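Somogyi Hall Users Group
Minutes of the general meeting, November 3, 2022

Present: Dénes Bodnár (chair), Piroska Kozma (minutes), Itziar Cuesta, Győző Csonka
Apologies: Aurora Barreto

1. Previous minutes
Accepted. Itziar asked that "the echo problem" be changed to "the alleged echo problem". Győző objected. Changed anyway.

2. Acoustic quote from Bretell
Dénes tabled the quote for treating the main hall: $1,240 for supply and hanging of fabric panels along the north wall. Győző spoke in favour. He said the choir can't hear its own altos and the Tuesday-style bookings (his term for the language classes) have complained since winter.

Itziar asked what had been measured. Bretell's rep clapped twice in the middle of the room and said it was "lively". No reading was taken before the quote was written and none is offered after the work is done. She said she would not spend $1,240 on two claps. Győző said anyone with ears could tell. Itziar said then anyone with ears could tell us afterwards whether it had worked, and asked who would be willing to put that in writing. No offers.

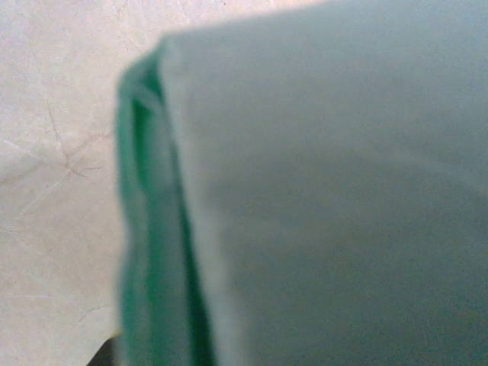

Piroska raised the cost of cloth on its own. Verkach sells by the metre and will cut to length, and we could hang it ourselves from the existing picture rail for $996 including hooks. The colour was discussed for longer than it deserved. Győző likes the pale grey-green. Dénes thought it would look like a hospital. Itziar said a plain fabric with no pattern at least won't date, but she has yet to see any evidence that a single layer of curtain cloth does much for a choir, whatever Verkach's brochure says about "whole-room calm". The brochure gives no test figures.

Agreed: Piroska to ask Bretell for before and after readings in the price. Decision held over. Győző wished his disappointment recorded.

3. Booking software
Boltota has written again to say the new version will save us "hours every week". Dénes pointed out that taking bookings does not currently use up hours every week. The free trial wants a credit card. Declined, 3 to 1.

4. Chairs
Delivery of 32 stacking chairs received. 2 have bent legs and are to go back. Győző to ring the supplier, who is expected to say it happened at our end.

5. Other business
Aurora sent a note proposing a suggestion box. Itziar asked what happened to the last one. Dénes will look in the storeroom.

Meeting closed 8.50 pm.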